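April, kitchen table, second cup of tea going cold

The budget sheet is driving me round the bend. I've been sat with it all evening and I keep moving the same numbers from one column to another as if that makes them smaller! So I'm writing it out here instead, which is how I usually end up deciding things.

Where we are: Cuvwood want to know by the end of the month how many hand grippers we're having for the next lot of collecting. We could do 2 more and stop there, or we could go for the bigger order and bring the price down a bit. They're quoting 1,320 each, and that's before spare finger pads at 95 a set. I'd completely forgotten the pads the first time round (I found the line at the bottom of the quote in tiny grey type, very annoyed with myself). Pads are the bit that wears, so they can't be left off, and I've pencilled in more of them than I'd like.

Then there's the question of the arm. Keskin do one on a lease and Cinel will only sell outright, and I have gone back and forth so many times I've started dreaming about delivery charges. The lease looks cheap until you read what happens in the second year. Buying looks awful until you spread it. My heart says buy. My heart doesn't have to sign anything, mind you.

I went in this afternoon to get away from the screen for a bit, and I'm glad I did — a spreadsheet never tells you how big a thing is.
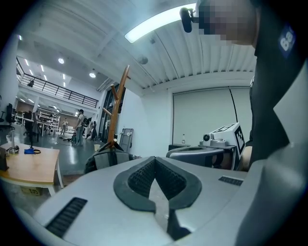
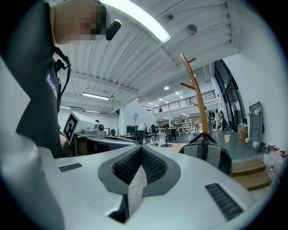
Boner wrote back while I was on the bus home, asking whether we had budgeted for the people as well as the kit, as plenty of their customers buy the machines first and then have no money left for anyone to hold them. Fair point, and a slightly rude one! I had put hours in, but only for the first stretch, and nothing at all for training. So that's another row. I've allowed 60 hours for now and we'll see who shouts.

I also need to put in something for storage. Shelves are boring, I know, but every new thing arrives in a box with three more boxes inside it, and they all have to live somewhere. And chargers. And one of those labelling machines, if I can sneak it through under stationery.

Plan for tomorrow then: ring Keskin about the second year, ask Cuvwood if the pads can be thrown in with the bigger order (cheeky, but you don't get if you don't ask), and leave Cinel until after lunch. Bed now, my eyes have gone square.

Shares 2
Comments 3

Always ask about the pads! We got a few sets free just by going quiet on the phone for a bit.

Would love to know what the lease says about repairs. Ours had us paying the postage both ways.

Put the labelling machine under safety. Worked for me.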